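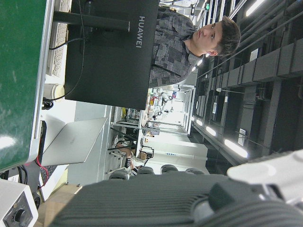 Owners of the older short-wheelbase wagons had asked for a change to the rear spring mounts for years, one member of the Baran Four-Wheel Drive Association remarked at the close of the annual meeting, and most had given up expecting it. The comment was received with some applause. A letter from Erkton Motors, read to the meeting a few minutes earlier, had confirmed that a revised mount will be supplied for all wagons built at the Onport plant before the change of chassis.

The revised part replaces the folded bracket with a heavier one that is welded on both sides. It is intended for vehicles used with a loaded roof rack or a camper body, where cracks have been found near the forward bolt hole. Erkton states in its letter that vehicles used only on paved roads are not affected and need no work.

The Association first raised the matter in July, following the Jesora Track Run. Of the wagons entered in that event, five were withdrawn before the second river crossing with damage to the rear mounts. All were carrying long-range fuel tanks. The technical section of the Association measured the damaged brackets, prepared drawings and sent them to the manufacturer with a request for a written answer.

Under the arrangement now announced, owners may have the mounts replaced at the Onport service center or may collect the parts and have them fitted by a licensed welder. Parts will be supplied without charge to the first owner of the vehicle. Later owners will pay $200 for a pair, bolts included. Labor is not covered in either case, and the Association has asked Erkton to look at this point again.

Work at the service center is expected to take 2 days for each vehicle. The body does not need to be lifted, but the fuel tank must be drained and removed – owners are asked to arrive with as little fuel as practical. Aftermarket tanks and tow hitches should be taken off beforehand. The service center will not refit them.

According to the letter, 3,717 wagons fall within the range. The chassis plate is on the right-hand side of the firewall, below the wiper motor. On vehicles that have been repainted the plate may be hard to read, and the same number is stamped on the frame rail behind the front wheel. Members who are unsure whether their vehicle is included should send the full number to the technical section, together with a note of any change made to the suspension.

Vehicles that have already been repaired with plates or gussets will be inspected before parts are issued. Erkton has said that it will not fit the new mount over an earlier weld. The Association has kept a record of repairs reported by members and will pass this to the service center on request, with the consent of the owner.

The meeting also approved a change to the entry rules for the next Jesora Track Run. Wagons of the affected type will need either the revised mounts or a signed inspection report no more than 5 weeks old. The rule applies to support vehicles as well as to entrants. Trailers are dealt with under the existing rule and no change was proposed.

Minutes of the annual meeting and copies of the Erkton letter may be obtained from the Association office in Baran. Requests by mail should include a stamped envelope. The office will be closed for the New Year holiday – messages left during that time will be answered in the order received.

Baran Four-Wheel Drive Association, December 30, 1999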